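Ticket 1618: Wrist camera loses the chip edge under the work light, Olier fingers vs. Atau fingers
Status: Resolved (keeping an eye on it)
2 comments | 20 views | Share

Hello everyone, and thank you in advance for your patience, as I know my tickets run long. We've been comparing two sets of fingers for the CPU placement job at the Perketstead bench, and I've reached the point where I can't tell whether I'm testing fingers or testing my lighting. 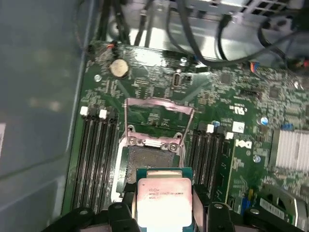 Svatopluk Hubáček wrote back within the hour that I should leave the fingers alone until the exposure was sorted out, that he had wasted most of a September on the same thing with the Gajdoš controller, and would I please send the approach settings along with the log before touching anything else.

So, settings first, and then the story.

Controller: Gajdoš, stock firmware, no filtering on the force reading
Fingers: Olier pair at the start, Atau pair afterward
Board: Dell, LGA socket, Xeon with a V3 model number, memory slots left empty for the test
Camera: wrist mount, auto exposure on (I know, I know)
Exposure the camera picked during the bad runs: 745, in whatever units the driver uses
Approach speed: slow, then slower for the last bit

What I'm seeing is this. The arm carries the processor over to the socket nicely, with the retention frame flipped up out of the way, and everything looks good to me standing next to it. Then the vision step tries to find the edges of the heat spreader, and the lower part of the metal is so bright that there's nothing left to find. You can still pick out Intel and Xeon in the etching higher up, and yet down toward the bottom it's bleached to nearly pure white. The software picks a line somewhere in the glare, decides that's the edge, and shifts the whole arm to suit. I stopped every one of those runs by hand before contact. Socket pins are not something I care to straighten twice in one career!

Morning, first try. Swapped the Olier fingers for the Atau ones, because I'd convinced myself the chip was tilting in the grip. Same wrong edge, same direction. I did like how the Atau pair closed (softer start, less of a snap), so it wasn't a wasted hour, but it didn't touch the problem.

Late morning. Turned off auto exposure and brought the number down by hand. The heat spreader improved right away and the lettering came up lovely, but then the contact field in the socket went to mush, being dark gray to begin with, and the socket finder started complaining instead. I suppose I should have seen that coming. One part of the job wants less light and the other wants more, and I had been asking one setting to please them both.

After lunch. Put the question to Svatopluk again, and he asked what the edge finder was doing with the green. I had no idea what he meant until I sat down and looked. There's a thin band of green circuit board showing along the upper edge of the chip, past the metal, and it holds its color even when the metal has gone white. His suggestion was to find that band first and work out the position from there, using the known package size, and to leave the bright end alone altogether. He also said to take 2 exposures at the hover point, a short one for the chip and a long one for the socket, and stop hunting for a single good one.

3:20 p.m. Did both. It took me longer than it should have to get the Gajdoš controller to wait between the two shots, as it wants to treat the second one as a retry of the first. You have to give the second capture its own name in the sequence. Then the offset settled down and stayed settled.

Ran 20 hover tests with the Olier fingers and 20 with the Atau fingers, no seating, just hover and measure. No false edges in either batch. I'd call that good enough to close the lighting half of this.

As for the comparison I was meant to be doing in the first place: the Olier pair holds position a little better once closed, and the Atau pair is kinder on the way in. For this job I'm leaning toward Olier, with the closing speed turned down. I'd still like to try the Atau set on memory modules, where a gentle start might matter more, and I'll open a separate ticket so this one doesn't grow another arm.

Still open, if anyone has a minute:
- Does the Gajdoš sequence keep the capture names after a restart? Mine did once and didn't once.
- Has anyone put a diffuser on the work light at Perketstead? I taped up a piece of baking parchment and it helped, but I'd rather not leave it there overnight.

Svatopluk Hubáček: Names are kept only if you save the sequence before you save the cell. The other order drops them. Diffuser is in the drawer under the Atau charger, please take down the parchment.

Found it, thank you! Parchment is down, and I've saved in the right order this time.

Share | 2 likes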